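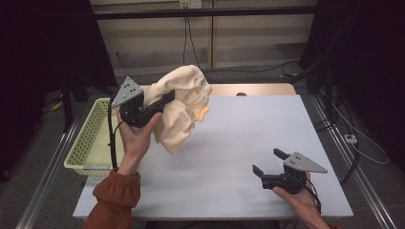
Notebook, folding bench – March, morning session

Goal for today: settle the sort and fold order for the cream and pale yellow pieces before the written procedure goes to Drivcombe. The draft says "fold and stack by size" and leaves it there. That works for towels. It does not work for soft fleece-type cloth, where a folded piece takes up a different height each time it is put down.

Setup. White top on the bench, pushed back so the wood strip shows along the far side. Basket on the left, partly on the table. I had it fully on the table in the last entry and lost too much folding area. With the basket overhanging, the large cloth can be laid out with one edge near the basket wall and there is still room at the right for a finished stack. The overhang is acceptable with soft goods only. Do not try it with anything heavy in the outboard end.

Room: 34 percent relative humidity on the wall meter at the start, a little low. Static is noticeable on the fleece pieces from the Flitosano lot and much less so on the Sitthichai ones. Lint likewise. I wiped the top down twice before noon.

Batch: 8 pieces, mixed. All washed cold, tumbled low, left overnight on the rack. I weighed the largest piece from the Sitthichai lot before washing and again this morning. Difference was inside the error of the scale, so I am calling it dry and moving on.

Method tried first (A): empty the basket onto the table, sort on the table, fold, return. Problem is the usual one. The pile covers the folding area, and every piece gets moved at least once for no benefit. Cloth at the bottom of the pile also picks up whatever was left on the white top.

Method B: leave everything in the basket and lift one piece at a time, largest first. Fold on the table, stack at the right, return the stack when the basket is clear. Better. The table stays open and the order of work is fixed by what is on top. The weak point is the lift. If the cloth is picked up from the middle it comes out as a bundle with the corners inside, and finding a corner takes longer than the fold.

Method C: as B, but find the label first and work from there. On the pieces I checked by hand, the label is sewn into a side seam a short distance from one corner. Hold at the label, run the other hand along the seam to the corner, then let the cloth hang. The second corner comes up without searching. I prefer this one. It fails when the label has been cut off, and for those I go back to B.

Note on labels: the printing on several is too faint to read at working distance. If the procedure is going to tell people to check the fiber content before sorting, it needs to say under what light. The ceiling fixture alone is not enough. The bench lamp at the low setting is fine if the label is held flat.

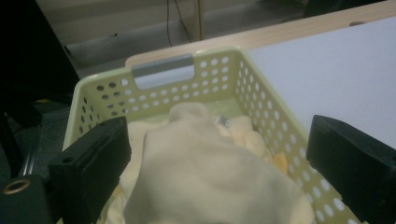 Loading the basket matters more than I had written down. When the thin yellow fabric goes in first and is spread over the floor, the heavy cream piece sits on it and can be lifted off without dragging anything along. When the order is reversed, the yellow works down between the cream folds and the wall, and has to be pulled out separately. Edges also tend to catch at the holes in the side walls. Not often, and I have not seen a snag that damaged anything, but a loop of fleece in a hole is annoying to free and the pull leaves a raised spot.

Small golden-yellow items get lost against the cream. The color difference is good enough on a flat table and poor inside a full basket, particularly in the corner against the wall. Proposal: small pieces go in a separate bin, or go in last and on top. I would rather have them last and on top, as the separate bin will be forgotten.

Basket condition. Rim is smooth all the way around, checked with a bare hand and then with a scrap of hosiery, no catches. The gray handle insert seats firmly. I pushed on it from both sides and could not shift it. The older Fultach basket on the shelf has a sharp mold line under the rim and should not be used for knits until it is scraped back. I will do that with a deburring blade, not sandpaper. Sandpaper raised a fuzz on the last one and made it worse.

Fold pattern, for the record. Large cream cloth: long edges together, smooth from the fold outward, then short edges together, then thirds. The first fold sets everything. If the long edges are off by a finger width at that stage, the final block comes out visibly tapered and leans in the stack. Do not correct it at the thirds stage. Open it up and start over.

Pressing the air out: flat hand, from the folded edge toward the open edge, slow. Pressing down from above traps air and the block springs back. I tried leaving a 200 g weight on one block through the lunch break. It came out flatter, then recovered most of its height once the weight was off. Not worth a step in the procedure.

Yellow fabric: lighter, slides on itself, does not hold a crease. Halves, halves again, stop. Going to thirds only makes a block that unrolls when it is carried. It also should not go at the bottom of a mixed stack. I had one stack slump to the right because the yellow layer was under two cream blocks.

The stack itself: keep folded edges facing the person taking from it. I had them facing the wall because that is how they come off the fold, and then every piece taken later brought a flap of the next one with it. Turning the block costs one motion. Written in as required.

Things that went wrong:

One cream piece had a damp seam near the label that I missed at the rack. Found it at the second fold. The double layer there dries last and the flat of the cloth tells you nothing about it. Check seams between finger and thumb before loading the basket. The piece went back on the rack and is not counted in the finished stack.

White top moved toward me during smoothing. It is only resting on the table. A strip of non-slip shelf liner underneath would fix it. There is a roll in the supply cabinet, second shelf, behind the tape.

Lost the count of finished pieces once while turning the stack. Had to lift and recount. Not a problem at this batch size, would be with a full load.

Changes to the draft for Drivcombe:

Strike "empty basket onto table." Replace with one piece at a time, largest first, starting from the label where there is one.

Add loading order: thin fabric spread on the floor of the basket, heavy cloth over it, small items last.

Add seam check before loading.

Add the separate pattern for thin fabric – halves only, top of stack.

Leave "by size" in the stacking line but add folded edges out.

Open points. I do not have a good rule for pieces with no label. Feeling for the thickest part of the hem gets to a corner eventually, but it is slow and I could not describe it in one line. Also not decided whether lint gets its own step or goes under bench cleaning. Leaning toward bench cleaning, with a wipe between colors and not between pieces.

Same batch again after rewash, method C throughout, liner under the top. If the Flitosano pieces still cling at higher humidity, they get folded separately and I stop trying to mix them. Need a new lint roller before then, the one in the drawer is down to the core.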